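Onstead Two-Bin Spice Set, reviewed by Wayne Hollis

I bought this pair of white plastic bins to replace a turntable that kept tipping the tall jars. I have used them for 3 months, mostly for seasonings with green or yellow lids, and I sort by lid color.
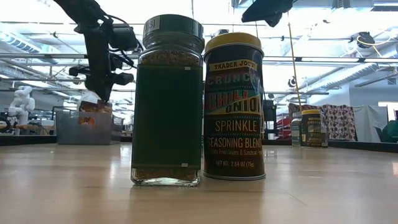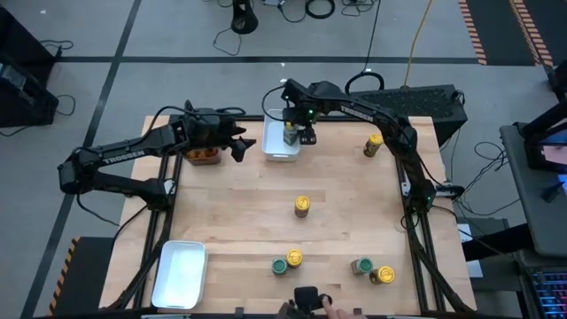
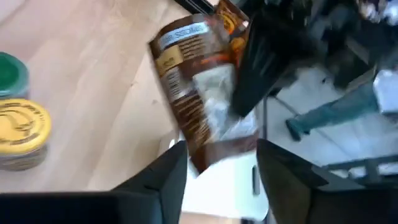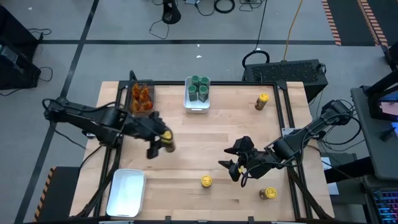 The bins are light and wipe clean with a damp cloth. Square jars waste less room than round ones. Bags of snacks slump, so I keep those on the shelf. There are no dividers, and a half-full bin lets things slide when you pull it out. I'd still buy the set again.

Yvonne Ellwood wrote in on Tuesday that hers slide too, and that a strip of shelf liner in the bottom fixed it. She has 6 of them in a deep drawer and labels the lids.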